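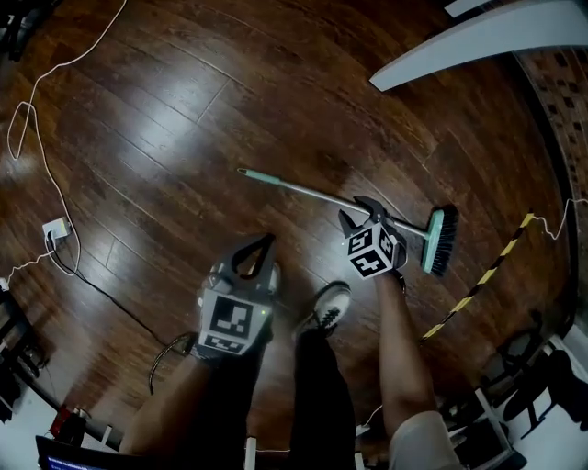
Hall floor, with the green broom.

To: Stultville Households list
Subject: Re: Sweeping a glossy floor

I have the same sort of floor, dark brown hardwood in long narrow boards, and had the same trouble when we moved in. The broom I use has a long metal handle and dense black bristles set in a mint-green plastic block. I sweep along the boards, never across them, in short strokes, and lift the head at the end of each one. Going across flicks the grit into the joins.

Do it with the light coming in low. The shine shows up every crumb and you can see which bits you have missed – mine is best at 9 in the morning.

I would leave the polish alone for now. I tried the Dollik one and it left streaks by the front door which took most of June to wear off. A barely damp cloth after sweeping has done the job since.

Hang the broom up when you finish. My last one stood on its bristles in the cupboard and they bent over to one side.

On 'Sweeping a glossy floor', a list member wrote:
> We have just had the boards in the hall redone and my old
> broom only pushes the dust about. Is it worth 50 pounds for
> the Mandagi one, or is it how I am sweeping? Also, does
> anyone polish theirs afterwards?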